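手持ちグリッパーを自作する、共有工房のアルバム

4月5日更新

工房Etierの中二階で、手で握って使うグリッパーを両手ぶん作っています。2月に最初の一本の図面を引いてから、週末のたびに削ったり刷り直したり。ようやく左右そろって机の上で物をつかめるところまで来たので、写真をまとめて載せておきます!

仕組みは単純です。人が両手に一本ずつ持ち、いつもの家事のように物をつかむ。その動きをカメラとマーカーから読み取って、あとで卓上アームのVumowに真似させる、という計画です。アームのほうはまだ肩の関節しか組めていません(減速機の到着待ち)。なので今はひたすら「手」の側を煮詰めています。これがまた楽しくて、アームの組み立てを忘れそうになるくらいです。

■ 指先のパッド

いちばん作り直したのがここ。今のパッドは6代目で、表面に細かい網目が入っています。初代はつるつるの樹脂のままで、細い棒を挟むとくるっと回って逃げました。2代目でゴムを貼ったら今度は離れてくれない。網目を思いついたのはRafsan Haqueさんで、台所の水切りネットを見ていて浮かんだそうです。

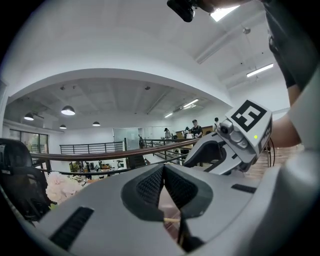

パッドは奥が狭くなるように角度をつけてあります。平行に向かい合わせていた頃は、細いものを拾うたびに手首をかなりひねる必要があって、練習すると次の日に前腕が張りました。角度を決めるために段ボールで型を作り、棒やペンを片っ端から当ててみて、最後はほとんど勘です。もう少し理屈で決めたかったのですが、手に持ったときの「あ、これだ」という感じには勝てませんでした。

本体のカーブにもこだわっています。角ばった試作品は布を扱うと端が引っかかるので、丸みを増やして艶のない仕上げにしました。プリント時間は伸びたけれど、手触りは段違いです。サポート材を剥がす作業だけは何度やっても好きになれません。ニッパーで指を挟んだ人は正直に手を挙げてください。私は挙げます。

■ ハンガーをつかむ

棒の次は、形のややこしいもの。というわけでハンガーです。軽いのに長くて、少し端を持つだけで先が大きく振れます。ここまでの工作の通信簿みたいなもので、指の力が弱いとお辞儀をするし、強すぎると向きを直せません。
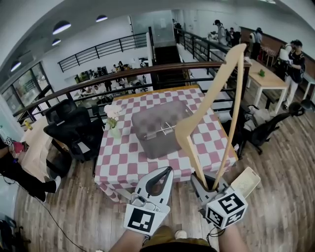
右手のグリッパーでハンガーを。左手は指を開いたまま待機中。

引き金のばねは3回替えました。最初のは硬すぎて、次のは戻りが遅すぎた。今のばねはVistportという近所の部品屋で見つけたもので、袋入りをまとめて買ったので予備がたっぷりあります。同じものを作りたい人がいたら分けますので、声をかけてください。

ここまでの材料費は左右あわせて3,192円、手持ちの樹脂と基板は入れていません。うち803円がねじ代です。長さを間違えて買い直した分が入っているので、次に作る人はもっと安く済むはず! 袋に長さを書いておくだけで防げた出費でした。

■ マーカーと配線

白黒のマーカーは、立方体のブロックにして本体に付けています。最初は平らな板を一枚だけ立てていたのですが、手首を返すと模様が見えなくなって、位置が飛んでしまうのです。ブロックにすれば、傾けても別の面が見える。気づいた日は嬉しくて、夜中に三つも刷りました。
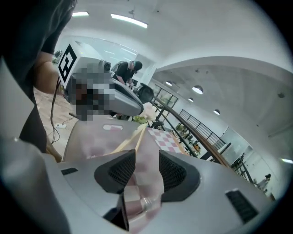
箸くらいの細い棒は、チェックの布の上に置くと途端に難しくなります。布ごとつまんでしまうんですね。皺が寄ると棒が一緒に転がって、追いかけっこになる。硬い天板の上では簡単だった動作がまるで通用しないので、テーブルクロスはそのまま練習用に敷きっぱなしにしています。

配線はまだ発展途上。ケーブルを短くすると腕が伸ばせず、長くすると引っかけます。結束バンドで留める位置をあれこれ変えながら、いちばん腕の邪魔にならないところを探しています。次の版では本体に溝を掘って、根元だけでも中に収めるつもりです。Amarasinghe式と私たちが呼んでいる、溝に布テープを押し込むだけの固定方法があって(考えた人の名字です)、見た目はともかくよく効きます。

■ 両手で動かす

左右がそろって一番変わったのは、動かしている人の姿勢です。片手だけのときは全員なぜか前のめりでした。両手になると肩の力が抜けて、だんだん自分の手の延長のような気がしてくる。初めて握った人が笑い出す瞬間があって、あれを見るのが大好きです。
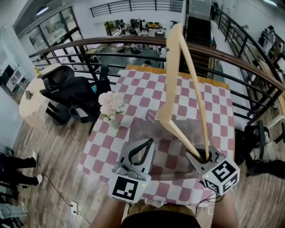 ハンガーは立てて持つのが意外と楽しいです。指先のわずかな角度の違いが上のほうで大きく出るので、握りの癖がよくわかります。私は右に倒しがち、Rafsanさんは手前に引きがち。癖を見てからパッドの取り付け穴を長穴に変え、人に合わせて少しずらせるようにしました。ドライバー一本で調整できます。

もうひとつ、透明なものの扱いも課題です。薄いシートやトレーは縁がどこにあるのか見失いやすく、つい深く差し込んでしまいます。慣れた人は先に縁を軽く叩いてからつまむのですが、そういう小さなコツをアームにどう伝えるか、考え始めると帰る時間を忘れます。

■ これから

・本体にケーブル用の溝
・パッドの7代目(網目をもう一段粗く)
・左手側のばねも新しいものへ交換
・Vumowの肘の組み立て

図面は工房の共有棚の青いファイルに綴じてあります。書き込み歓迎、ただし鉛筆でお願いします。触ってみたい方は中二階までどうぞ。減速機が届いたら、またここに写真を足します。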